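Zwischenbericht an die Truston-Stiftung
Projekt Juseo – Zweiarmige Packhilfe in der Kommissionierung
Antragsteller: Lieferküche Watitz
Stand: 13. Februar 2020
Bericht: Märta Sandberg, Projektleitung

1. Stand der Arbeiten

Der Versuchsplatz im Packraum läuft seit August im Regelbetrieb neben der Handpackung. Gearbeitet wird mit zwei Armen an einem Tisch, je Arm ein Greifer mit Kamera am Handgelenk. Aufgabe ist das Einpacken von Obst und Gemüse in Beutel für die Haushaltskisten, dazu das Umsetzen von Geschirr für die Probierküche. Beides machen bei uns bisher ausschließlich Menschen, meist in der Frühschicht.

Im Berichtszeitraum wurden 2310 Durchgänge aufgezeichnet. Ein Durchgang umfasst einen Beutel vom Greifen bis zum Ablegen. Der größte Teil wurde ferngeführt, also von einer Person am Bedienpult gesteuert. 363 Durchgänge liefen ohne Eingriff der Bedienung an und wurden getrennt ausgewertet. Davon haben wir fast 70 Prozent als brauchbar eingestuft. Brauchbar heißt, dass der Beutel ohne Nacharbeit in die Kiste kann. Im Antrag hatten wir für diesen Zeitpunkt einen höheren Anteil angesetzt. Die Abweichung geht überwiegend auf die dünnen Beutel zurück, siehe Abschnitt 3.

Der Geschirrteil ist zurückgestellt. Wir hatten ihn als einfache zweite Aufgabe geplant, die Einrichtung der Greifpunkte für Teller und Schalen hat aber mehr Zeit gebunden als vorgesehen. Gestell und Geschirr bleiben trotzdem auf dem Tisch, damit die Arme von Anfang an lernen, daran vorbeizuarbeiten.

2. Der Versuchsplatz

Der Tisch steht in einer Kabine mit hellen Wänden. Arme und Grundplatte sind an der Vorderkante montiert, der Korb mit der Ware steht rechts und wird von Hand nachgefüllt. Eine Person richtet den Platz ein, tauscht die Beutel und entscheidet über Abbruch oder Fortsetzung.

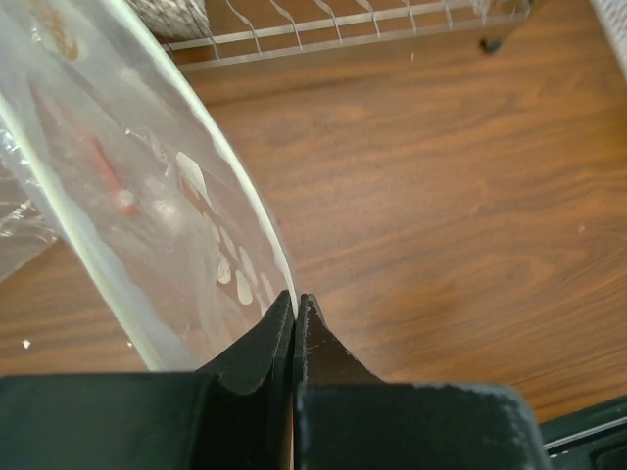
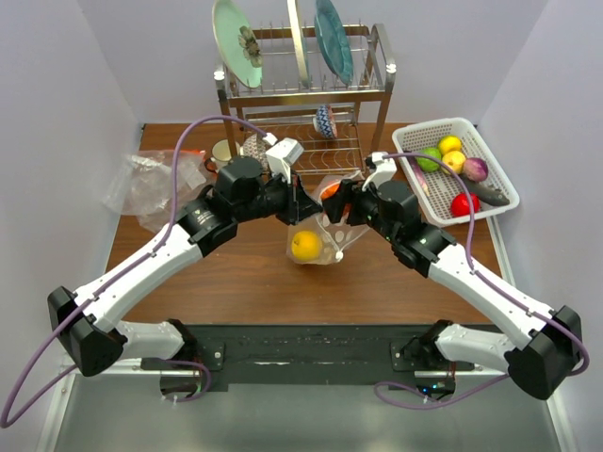
Bedruckter Beutel mit Früchten zwischen den Greifern, rechts der Korb.
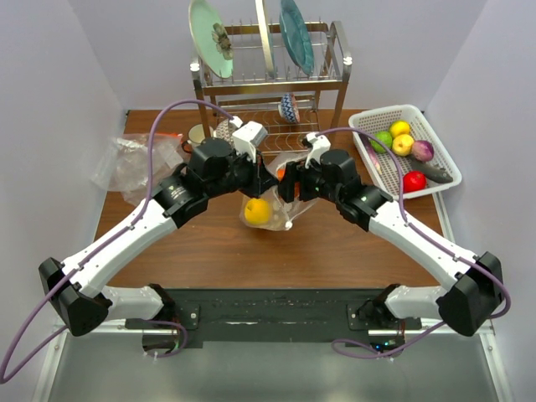 Klarsichtbeutel mit Zitrone, von beiden Armen gehalten.

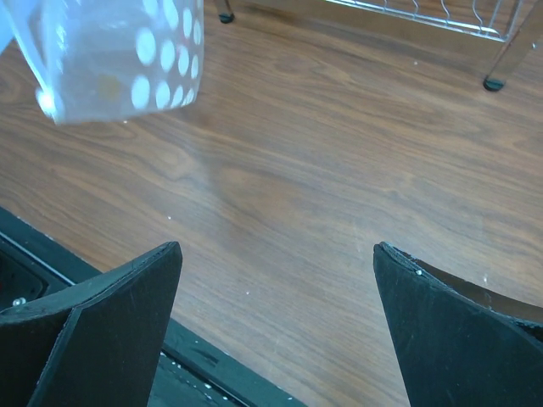
3. Ergebnisse nach Beutelart

Wir arbeiten mit zwei Sorten, einer bedruckten und einer klaren. Bei der bedruckten finden die Kameras die Öffnung zuverlässiger. Bei der klaren Folie stören Spiegelungen, und wenn der Beutel zusammengedrückt auf dem Tisch liegt, wird die Öffnung häufig gar nicht erkannt. Der linke Arm greift dann in die Falte statt an den Rand. In diesen Fällen bricht die Bedienung ab und legt den Beutel neu hin.

Bei der Ware sind runde, feste Stücke unproblematisch. Zitronen und Orangen gehen gut. Tomaten gehen, wenn die Greifkraft vorher gesenkt wird, und das muss zurzeit von Hand eingestellt werden. Auberginen und andere lange Stücke rutschen beim Anheben aus der Mitte. Für sie suchen wir noch eine andere Griffhaltung.

Mit der Firma Pichler, die uns die Beutel liefert, haben wir über eine Folie mit mattem Rand gesprochen. Ein Muster ist zugesagt, ein Termin steht noch aus.

4. Was sich für die Beschäftigten geändert hat

Die Truston-Stiftung hatte bei der Bewilligung ausdrücklich nach diesem Punkt gefragt. Der Stand ist gemischt.

Stellen sind nicht weggefallen, und an der Besetzung der Frühschicht hat sich nichts geändert. Geändert hat sich die Verteilung der Arbeit. Wer am Versuchsplatz eingeteilt ist, steht weniger am Band und sitzt mehr am Pult. Das wird von den Kolleginnen und Kollegen mit Rücken- oder Schulterbeschwerden begrüßt. Andere empfinden es als eintönig, vor allem das Wiederholen desselben Beutels nach einem Abbruch. Wir haben die Zeit am Pult deshalb auf zwei Stunden am Stück begrenzt, danach wird getauscht.

Senan Scanlon leitet die Frühschicht und hat die Einteilung übernommen. Sein Einwand aus dem Herbst gilt weiter: Der Platz ist langsamer als die Handpackung, und wenn an starken Tagen eine Person dort gebunden ist, fehlt sie am Band. An solchen Tagen wird der Versuchsplatz jetzt abgeschaltet. Die Entscheidung trifft die Schichtleitung ohne Rücksprache mit dem Projekt. Dadurch haben wir weniger Durchgänge als geplant, die Akzeptanz in der Schicht ist aber deutlich besser geworden.

Sechs Personen sind am Pult eingewiesen. Zwei von ihnen können auch Greifpunkte anlegen und Aufzeichnungen aussortieren. Diese Zusatzaufgabe wird bisher nicht höher vergütet. Der Betriebsrat hat dazu Gespräche verlangt, die Geschäftsführung hat zugestimmt.

Offen ist die Frage, was mit den Aufzeichnungen geschieht. Die Kameras sind auf den Tisch gerichtet, trotzdem geraten beim Nachfüllen Hände ins Bild. Wir löschen solche Abschnitte zurzeit von Hand. Eine schriftliche Regelung liegt im Entwurf vor und soll mit dem nächsten Bericht nachgereicht werden.

5. Mittelverwendung

Aus dem Posten Verbrauchsmaterial und Ersatzteile wurden bisher 3664 Euro abgerufen. Der größte Einzelbetrag entfiel auf Ersatz für Greiferfinger, danach folgen Kabel und Beutel. Die Ware für die Versuche stammt aus aussortierten Beständen und wird nicht abgerechnet. Im Posten Schulung ist noch Geld übrig, weil die Einweisungen intern gelaufen sind. Wir bitten darum, den Rest in die Vergütung der Zusatzaufgaben umwidmen zu dürfen. Ein formloser Antrag liegt bei.

6. Nächste Schritte

– Vergleich der klaren Beutel mit dem Muster von Pichler, sobald es vorliegt
– Greifkraft je nach Ware automatisch einstellen, zuerst für Tomaten
– Neue Griffhaltung für lange Stücke
– Zweite Befragung der Frühschicht, diesmal schriftlich und ohne Namen
– Entscheidung, ob der Geschirrteil wieder aufgenommen oder gestrichen wird

Für Rückfragen zur Schichteinteilung steht Senan Scanlon zur Verfügung, für alles andere die Projektleitung.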